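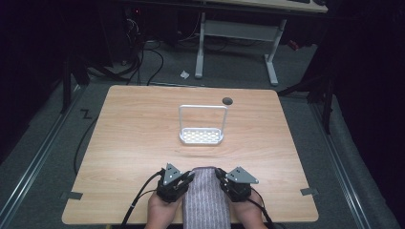 Apr 21, 2021
Settlement node, test ledger – notes after the move to the Comport build

Picked up where Hjalti left off. The replay harness now pulls from the Skaltlow archive and pushes signed transfers at the test ledger in batches of 400. Full run is 4,000 transfers. Three validators, all on the same switch, so latency figures say nothing about a real network and shouldn't be quoted as if they did.

First run stalled in the second batch. Validator 2 kept refusing transfers with a sequence error. Spent far too long in the signing code before looking at the wallet side. Ornier (our hot wallet service) caches the account sequence number and only refreshes it when a submission fails outright. A transfer that is queued and then dropped for a low fee doesn't count as a failure, so the cached number runs ahead of the ledger and everything after it is rejected.

Workaround for now: force a refresh at the start of each batch. Ugly, but the run completes. Proper fix is to treat a dropped transfer as a failure after 6 ledger closes. Snežana thinks that is too long for the exchange accounts and wants 3. I've left it as a config value, set to 6, until we have seen how the queue behaves with fees moving.

Second run, refresh in place: all 4,000 accepted, balances match on all three validators. Checked against the Bhatia reconciliation script, no differences. The script still rounds to the display unit before comparing, so a match there is weaker than it sounds. Repeated the comparison on raw integer amounts by hand-editing the query. Still no differences.

Fees. The queue escalates the minimum fee once the open ledger fills, which is expected. Less expected: our client reads the fee once at start-up and never again. Same kind of bug as the sequence cache, different file. It explains why the drops cluster at the tail of a batch. Hjalti says this was raised in October and closed as harmless, when batches were much smaller. Reopened it.

Keys: the test signing keys are still in the repo from the old setup. They hold nothing of value but the same path is used in the production template. Moved them out and changed the template to fail if the path is empty. Anyone with a local checkout will need to pull and set the variable again.

Not done:
– destination tags on incoming deposits, untested since the Comport change
– restart of validator 3 in mid-batch
– memo field length, Snežana has a case that breaks the parser, waiting for the raw blob

Logs are under the run directory, first run kept as well. Don't delete the first one, the sequence errors in it are the only clean set we have.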